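Sernbridge, and other ways to lose a winter

I have been trying to get rid of paper since August. My mother kept every letter she was ever sent, along with the envelopes, and when she moved into the smaller apartment the whole lot came to me in wine boxes. Nobody in the family drinks wine. I have never asked about the boxes.

My plan was to scan everything in a month and then be a person with an empty closet. I read up on it. People who write about scanning family papers fall into two camps: those who tell you to do the whole thing in a weekend, and those who have been at it since the nineties and now own a special humidifier. I figured I would land somewhere in the middle. It is now 9th December and I have done 133 letters out of what I am told, by the one cousin willing to guess, is 3,000.

The trouble is that you read them. All the advice says not to. Feed the page, name the file, move along. But then your great-aunt writes from Gerneck in a very bad mood about a borrowed coat, and you need to know if the coat came back. (It took four letters. It came back with the wrong buttons.) There went an evening.

Then there's naming the files. I started with the date and the sender, like a sensible adult. Half the letters have no date. My grandfather signed his with a drawing of a fish, for reasons that died with him, so for a while I had a folder full of things called fish, fish2 and fish_maybe. A whole run of letters from Sernbridge is signed "you know who," and I'm sorry to say I do not.

I've also become a bore about backups. I used to think of a hard drive as a kind of drawer. Now I lie awake thinking of it as a drawer that may one day decline to open. So there is a copy at home, a copy at my sister's, and a third one I pay for every month and have never once tried to get anything back from, which I understand is how most people do it. The paper, meanwhile, has gone 60-odd years in wine boxes with no upkeep at all. It smells a little. It still opens.

My sister's position is that I should keep the 25 best and let the rest go. She's probably right, and I have even started a pile. The pile has 200 letters in it. I keep moving the coat ones to the top.

Last week I put a short version of this complaint in my newsletter and asked how other people decide when they're finished. Most of the replies were kind. Several were about humidifiers. The one I keep going back to is down at the bottom, and I haven't worked out yet whether it cheered me up.

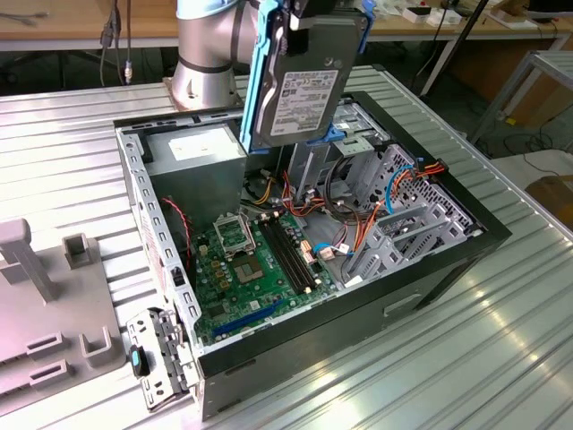
Rigoberto Alvarado wrote: I did my father's letters and stopped at the end of the second box. The scans are fine and I never look at them. What I do look at is the list I kept as I went, one line for each letter, who wrote it and what they wanted. Mostly they wanted money or a visit. Start a list if you haven't, and put the fish man in it under F.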